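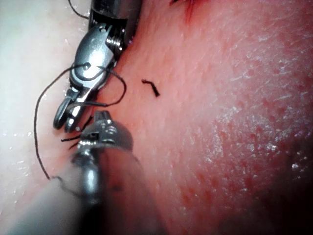 Surgical instrument with narrow jaws, slightly open

Oleo entrance panel for apartment houses
Article no. 2726

The Oleo is a door entry panel for residential buildings with up to 16 flats. It is made by Danzer and delivered by us with name plates, fixing screws and the power unit. Every flat has its own button, and the names can be changed from the front with the small key — you do not need to open the housing when a tenant moves out.

Suitable for new buildings and also for older houses, if a two-wire bell line is already in the wall. Please send us a photo of your present panel before you order, so that we can check the size of the opening.

Finish: brushed steel or dark grey
Mounting: flush or on the wall
Guarantee: two years
Delivery: from stock, dark grey again from October

Indoor stations are not included. We recommend the Trarnex handset, which you find under Accessories.

The panel can be seen and tried in our showroom in Piltmont. For prices for property managers and owners of several houses, please ask Wendelin Wallner. Questions about wiring are answered by Mathias Ruchti.

Price list valid from 7/26/24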